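Why do we write numbers the way we do?

I've got an old wooden number puzzle that I'm very fond of. It has numbers and little pictures on it, and it set me wondering where our numbers come from. So I went and found out!

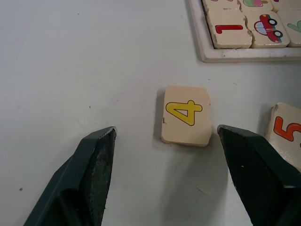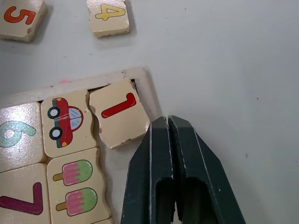
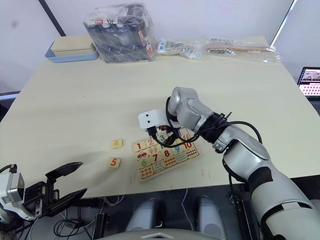
By Ní Mhurchú | November 1, 2021 | Filed under: Numbers and counting

Let's begin with a funny word. The squiggles we use to write numbers are called numerals. The number four is an idea: four biscuits, four legs on a dog, four wheels on a car. The numeral 4 is just the mark we draw so that other people know we mean four.

You can test this. Get the 4 piece and turn it sideways. Is it still a four? Yes! It's gone for a lie down, but it still means the same amount. (Be careful with 6 and 9 though. Turn a 6 upside down and you've got yourself a 9, and that's a very different number of sweets.)

So what did people do before numerals? A lot of them made marks, one for each thing. If you had five sheep, you cut five notches in a stick. That works well for five sheep. Now imagine you've got 451 sheep. Your arm would be aching, and you'd have to count all the notches again every time somebody asked!

The numerals we use now started in India a very long time ago. Traders and scholars in the Arab world used them too, and bit by bit they reached Europe. There are only ten of them, 0 to 9, and you can write any number you like with those. Look at the 10 on a puzzle like mine. It's a 1 and a 0 sharing a piece. The 1 is standing in the tens place, so it means one ten, and the 0 tells you there are no ones left over.

Bigger numbers work in just the same way. Take 1,370. That's one thousand, three hundreds, seven tens and no ones. Four little marks, and no sore arm.

My puzzle has rows of coloured dots on it as well as numerals, and I think the dots are the clever bit. Dots are like the notches on the stick. You can put your finger on each one and say the numbers out loud, and you can do it even if you've never seen a numeral in your life.

Try making your own! Cut some squares out of a cereal box, write a numeral on some of them and draw the matching dots on the others. Mix them all up and find the pairs. I made a set in March that went all the way up to 40, and drawing the dots for that last one took me ages.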